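The thirty-wear rule and other numbers I don't believe

Posted November 1, 2024

My sister-in-law sent me one of those articles again. You know the kind. A woman in linen stands in front of a rack with nine things on it and explains that she has never been happier. Somewhere in the third paragraph there is a rule, and the rule is always a number. Only buy it if you'll wear it thirty times. Own thirty-three items. One in, one out. Turn all your hangers backward on New Year's Day and throw out whatever is still backward by summer.

I have tried most of these, and I want to go through them in the spirit of a man reading the label on a bottle of vitamins.

Start with the hangers. The idea is that the hanger trick will show you what you really wear. I did it for eleven months. What it showed me is that I wear the clothes that are folded on the chair. The closet could have burned down in March and I would not have noticed until somebody got married. Half the things I put on in a given week have never been on a hanger in their lives. So the test measured my closet and told me nothing about my clothes, and I don't see how it could do anything else for a person who mostly wears T-shirts and sweatpants.

Then the thirty wears. I like this one better because at least you can do the arithmetic. A $60 shirt worn thirty times is two dollars a wear, fine. But look at what happens to a winter coat, which will clear thirty wears before Christmas and then gets treated as a triumph of careful shopping, and a funeral suit, which if you're lucky will never get near it. Am I supposed to get rid of the suit? Am I supposed to hope?

The bigger problem is that cost per wear is a way of talking yourself into things. I have never once heard someone use it to put a sweater back. They use it at the register, out loud, to a spouse.

Last winter I decided to keep a real log. I had been going on about this at dinner for long enough that my wife suggested I either produce some evidence or change the subject. So I wrote down everything I own that goes on my body, leaving out socks and underwear, and got 89 items. Then every night I made a mark next to whatever I'd worn. I used a paper notebook. I looked at an app called Gilani that promises to do this from your phone, but it wanted an account, a subscription and my shirt size before it would show me the main screen, and I have a policy about that.

By the end I had 1,780 marks. You can get a nice round average out of that, twenty wears apiece, and I can already see the sentence in somebody's newsletter: the average garment in this household is worn twenty times a year. It would be true and it would be useless. A pair of jeans was doing the work of a small village. My gray sweatshirt had more marks than the bottom third of the list put together. And then there was a long tail of shirts with one mark, or none, or one mark that I remember making out of guilt. 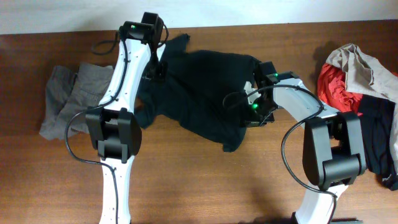 So what did I do with the tail? The articles would have me thank each one and let it go. I laid the zero-mark shirts out on the bed, fully intending to be ruthless, and found that nearly all of them had a reason. Two were for painting. One was for the kind of heat we get four days a year, and this was not one of the years. One was a gift from my mother, and anyone who thinks that belongs in a bag by the door has not met my mother. I ended up with five shirts I could part with. Five, out of a year of bookkeeping.

I took them to the Plenmont thrift store and the young man at the back door looked at the bag the way you would look at a casserole from a stranger. They had bags up to the ceiling behind him. He took mine, to be polite I think, and told me that most of what comes in never makes it to the floor. I don't know if that's true of every store. I do know that I drove twenty minutes each way to move five shirts from my pile to a much bigger pile, and felt good about it as far as the first stoplight.

This is where I part company with the declutter people. They write as if the bag stops existing once it leaves the house. Whatever good it does, it mostly does for the person who gets the shelf back. That's a perfectly decent reason to do it! I like an empty shelf as much as anyone. I would just rather not be told I've done something for the planet.

I'd like to say a word about fabric too, as long as I'm complaining. My father had T-shirts from before I was born that he was still mowing the lawn in when I went to college. I bought a three-pack in the spring from a brand called Tilov, well reviewed, "heavyweight" on the package, and one of them had a hole at the hem by the Fourth of July. People tell me this is nostalgia, and that I only remember the shirts that lasted because the others became rags. It's a fair point. I've thought about it a good deal and I believe it explains some of it. It does not explain being able to read a newspaper through the sleeve.

And black ones are worse. I have no proof of this. A black T-shirt looks better than any other shirt for five washes, and after that it's the color of a driveway. There are detergents that claim to stop it. I tried one for two months and my shirts faded while smelling of something called midnight rain.

Jawad Mengal, who used to be two doors down from us and now lives someplace with a garage, wrote to me after I mentioned the notebook in an earlier post. He has the opposite system. He buys the same shirt over and over, seven at a time, and when they start to go he replaces the lot. No log, no hangers. I asked him how he picks the shirt and he said it was the one on sale at Gunport the day he needed shirts. I asked whether he'd ever been tempted to compare it with another. There was a long gap and then he wrote, "Compare it how?"

I have nothing to say to that. I've looked for the hole in his system and the best I can come up with is that it would be boring, and he isn't bored, and I am the one with the notebook.

A few people asked about time, so here is the part I'm least proud of. The nightly marks took very little, maybe a minute, but there was the starting inventory, and the adding up, and the evening I lost to redoing the totals when I found I had been marking two navy polos as one polo. My wife says I should count the dinners as well. If I paid myself even a poor wage for all that, the five shirts would turn out to be the most expensive thing I have ever given away.

What bothers me about the rules is how sure they sound. Thirty-three items. Why thirty-three? I went looking for where it came from and found pages quoting pages quoting pages. One site had 2,262 comments under a post about whether shoes count. I read more of those than I should have. A man in a cold climate was arguing that long underwear is equipment. A woman with twins wanted to know if she could have theirs. After a while it read like people haggling with a parking meter.

I suppose the fair question is whether the log changed anything. Slightly. I bought less this year, though I can't tell you whether that was insight or the dread of having to add a line to the list. I now know I don't need another plaid shirt, which my wife could have told me, and did. And I moved the gray sweatshirt to the hook by the door, because it was going to end up there anyway.

I'm not doing it again next year. If anyone wants the notebook, it has about forty blank pages left and one coffee ring. Comments are open but please, no one send me the article with the woman and the nine things. I have it.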